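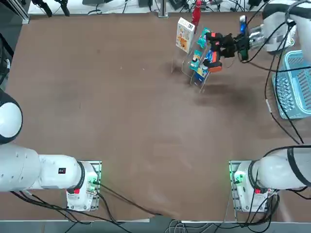 Drive through the night or break it in half?

tollboothtina
We are taking our two-year-old to the lake at Bolley in August, and it is 600 miles door to door. My husband wants to leave at bedtime and drive straight through while she sleeps. I want to stop in Ploren, sleep in a bed like people, and finish the next day. We have been having this discussion for long enough that I've moved on to planning the snacks, where I at least have full authority. I am now at the point where a clear stepped rack with the packets leaning in tiers, teal ones and all, looks to me like serious automotive equipment. I'd put one between the front seats if I thought it would survive the first exit ramp. Anyway. Night or day? He has promised to read the replies, so please be gentle with him, or don't.

gravelshoulder
Night. Always night. Pajamas on at home, normal story, normal song, into the car seat, gone. We've done a similar distance with both of ours and they slept for most of it. You arrive for breakfast and you've gained a whole day of vacation.

plaid_thermos
You've gained a whole day of vacation that you spend face down on a rental couch while a fully rested toddler hits you with a pool noodle.

gravelshoulder
One of you naps. Then the other one naps. It's a system.

plaid_thermos
We had that system. We both remembered it as our turn.

mildlycarsick
Day, with a stop. The trouble with the night plan is that it depends on the kid staying asleep when the car stops, and the car has to stop. Ours could sleep through a hailstorm on the highway but the second we pulled in for gas she was up, delighted, and asking who lived there. That was at 2 in the morning. She was still asking at dawn.

tollboothtina
This is my fear exactly. She wakes up if I put a spoon down.

husband_of_tina
Husband here. I would like it noted that she slept through the entire fireworks last summer.

tollboothtina
She was also awake for the entire night after the fireworks, which you slept through.

husband_of_tina
Okay. But I like driving at night. There's no traffic, the road is cool and quiet, and I get to pick the music.

mildlycarsick
I'm going to gently suggest that the third item is doing most of the work.

ninefootcanoe
Former night driver, and I'd ask the boring question: how late are you normally up? If the answer is "ten, with effort," please don't plan to be in charge of a vehicle at four. I used to be fine with it. Then I had a kid, and on our first big trip I caught myself reading the same road sign over and over without taking in what it said. We pulled off and slept in a parking lot with our coats over us, and I got to be a day driver right there.

gravelshoulder
Fair. I work late shifts so four in the morning is basically my afternoon. I probably should have led with that.

plaid_thermos
You probably should have!

sockdrawer
If you do stop in Ploren, we've stayed at the Flemau a couple of times. It's a plain sort of inn, just under $100 when we went, and they had a crib they'd bring up if you called ahead. The rooms at the back are quieter. The walls are thin, so whatever your child has to say at 6 a.m. will be shared with the community. Dinner at Đồng down the street, noodle soup, high chairs, and they bring the kid's bowl first without being asked, for which I would name a child after them.

mildlycarsick
Seconding Đồng. I have planned routes around that soup. Thirding calling ahead about the crib, too. We didn't, and made a nest out of the luggage rack cushions and our own sweaters. She loved it and has been unhappy with ordinary beds ever since.

oldroadatlas
I'll disagree with everyone. Leave at four in the morning. Kid goes from bed to car half asleep, you get a few quiet hours, the sun comes up, you have breakfast somewhere with pancakes, and by the time things go sour you've got a good part of it behind you. Then stop for the night wherever you've had enough. We never booked ahead and never had a problem.

sockdrawer
In August? On the lake road?

oldroadatlas
All right, I once had a problem.

ninefootcanoe
I do like the four a.m. start, though. It's the night drive for people who've had some sleep. The one rule in our car is that whoever isn't driving sits in the back for the cranky stretches. It's cramped and you will be handed wet crackers, but the screaming drops by half when there's a face to scream at.

tollboothtina
On crackers: what do you all bring? I was going to hand over one thing at a time and keep the rest out of sight.

plaid_thermos
Out of sight is the whole thing. Once she knows what's in the bag, you're negotiating. Nothing with chocolate, nothing that rolls. We lost a bag of grapes under the seats in spring and were introduced to them again in the heat.

gravelshoulder
Small container with a lid she can work herself. Takes her ages. I don't care what's in it.

husband_of_tina
I've read everything. I'm prepared to offer a four a.m. start and a night in Ploren, provided I choose the music until sunrise.

tollboothtina
Until she wakes up.

husband_of_tina
Until she wakes up or sunrise, whichever is later.

tollboothtina
Whichever is first. And I've already called the Flemau about the crib, they're holding us a room at the back.

oldroadatlas
I'd still look at the weather before you commit to the lake road. They were resurfacing part of it when we came through and we sat for six songs behind a roller.

mildlycarsick
Get the soup with the extra lime. And bring a spare shirt in for yourself, it's the adults who never have one.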